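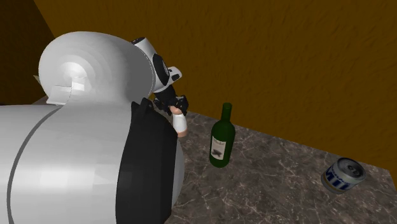

Friday, January 13, 2023
By Leszek Grabowska

Sourdough log, loaf 2 of the month. Flour 400 g, water 264 g, salt 8 g. That puts hydration at 66 percent, down from 70 last time. The old dough spread on the peel and I wanted to see if the flour was at fault.

Mixed at 7:10. Kitchen at 64 degrees, so bulk ran long – just under nine hours with four folds. The dough held its edge after the third. Shaped tight, then into the fridge until evening.

Baked covered for 25 minutes, uncovered for 18. Height 3.5 inches at the center. Crumb even, slightly closed near the base. Crust a shade darker than I like.

Dilek took half and thinks it needs more salt. I disagree but will try 9 g. The Nowicki rye is down to 600 g, enough for one more test. Order on Monday.

Starter fed at 9:40 p.m., equal parts.

Contact | © 2023 Leszek Grabowska | Back to top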